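Home | Builds | Tickets | Parts Swap | Forum | Log in

We use cookies to remember your login and your unit settings. By staying on this page you agree to this.

Wesenora Shared Workshop — build tickets
Ticket: wrist camera arm drops its zero after a few moves
Project: Mevamska (home-built arm, small gripper, camera at the wrist)
Opened: Nov 17, 2019
Status: open, getting close!

What's happening

The arm homes fine. It goes to the first waypoint fine. Somewhere after the second or third long swing the wrist is off from where the software thinks it is, always the same direction, and by the end of a run the gripper closes next to the part. Homing again clears it. I've been building this thing since August and this is the first fault that has really made me dig, so I'm going to write down everything, including the dumb stuff.

Setup

Mensah controller board, stock firmware apart from my pin map. Base and shoulder on belts, wrist on a small geared motor. Camera is screwed to the wrist bracket and its cable runs back along the forearm with the motor leads. Anel script on the laptop sends the moves and saves a still whenever the arm stops.

Log

Entry 1. Checked the boring things. Belt tension good, power supply steady under load, no skipped steps on the base when I hold it back by hand. Swapped the wrist motor cable for a spare. No change at all.

Entry 2. Cut the wrist acceleration from 3,000 to half that. Runs last longer before the error shows up, which got me very excited for one evening. It still shows up. So speed makes it worse but speed isn't the cause.

Entry 3. Somebody in the comments asked if the set screw on the wrist pulley was slipping. Great question! I put a line of paint pen across the pulley and the shaft and ran the pick routine 6 times. Line is still straight. Pulley is off the hook.

Entry 4. Now this was fun. I unplugged the wrist motor and moved the joint by hand while watching the encoder numbers. Smooth all the way one direction. Coming back there's a spot where the count sits still for a bit and then picks up again, and it's the same spot each time. I did it over and over with the biggest grin. A fault you can feel with your own fingers is a good fault.

Entry 5. Took the encoder cover off. Magnet is glued in straight, gap looks even. I did find that the sensor board sits on two standoffs and one of them is a hair short, so the board can rock when the camera cable pulls on it. I think that's our culprit — the cable goes tight at the far end of the swing, the board tips, and the count stalls.

Entry 6. Put a thin washer under the short standoff and gave the camera cable a bigger loop with its own tie. Hand test again: the dead spot is much smaller. Not gone. I'm pretty sure the loop needs to be bigger still, and I want to move the tie point back to the forearm so the wrist never feels the cable at all.

Entry 7. Rewrote the log part of the Anel script so it saves the encoder count next to every still. I should have done that months ago. Matching a camera view to a number is so much nicer than guessing which stop I was looking at.

Still to do

- print the new cable clip, 2 mm thicker than the old one
- full pick routine at the original acceleration
- post the encoder plot here so people can poke holes in it

If you've built one of these with the same sensor board, please measure your standoffs and tell me what you get. I'd love to know if mine came out of a bad bag or if they all vary. I'll leave the ticket open until it gets through a whole evening of runs without a second homing.

2 comments | 6 people following | Share
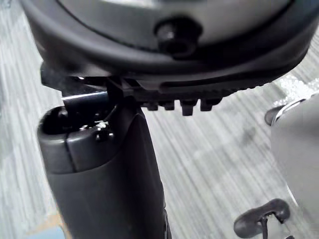
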